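Review: The Vevelel two-arm office robot, after a month of filing

Jun 12, 2018

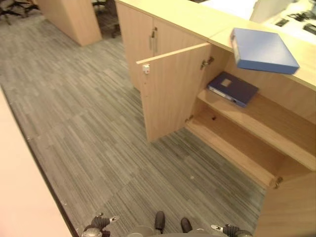

The Vevelel at an open cabinet, with one box file on the shelf and another on the countertop.

We rented a Vevelel from Flodcombe for all of May and gave it one job: put box files back in the cabinets. It is a dull chore that someone here has to do every evening, and I wanted to know if a machine could take it over.

Setup took most of a morning. Flodcombe sent the unit on a pallet with a charging dock and a thick binder. You walk the robot past each cabinet once, name the compartments on a tablet, and show it how far each door opens. The floor has to be clear of bags and cords. Our carpet tiles gave it no trouble.

The chore has more steps than I had thought. The robot has to find the handle, pull the door without standing in its way, pick up a file, line it up with the compartment, slide it in, and shut the door. We logged 80 full runs. Opening the door was the strongest part. It got a grip on the plain bar handles nearly every time, and it learned to back up as the door swung out.

Picking up the files was weaker. A box file lying flat on a countertop is hard for two thin-fingered grippers. If the file hangs a little over the edge, the robot can get a finger under it. If it sits farther back, the robot pushes it around and then stops and asks for help. It asked for help 5 times on the first day alone.

Speed is the real problem. One file, from countertop to closed door, took 80 seconds on a good run. I can do it in less than ten. The robot will keep at it after we go home, which counts for something, but a stopped robot at 7 p.m. is still stopped the next morning.

It does not read the labels on the files. You tell it which file goes where, or it uses the next open space. The Do software add-on is supposed to fix this. Flodcombe did not have it ready for our rental, so I can't comment on it.

Noise is low, a steady fan and some clicking from the fingers. Battery life was fine for our use. The grippers left no marks on the cabinets, though one file got a bent corner.

The rental was $519 a week, with phone support included. Support was good and picked up fast. The older Postarov machine we tried last year cost less, but it could not open a door at all, so I would not go back to it.

For a small office, I would wait. If you have long rows of identical cabinets and files that all start in the same spot, ask Flodcombe for a trial week. We sent ours back and are doing the filing by hand again.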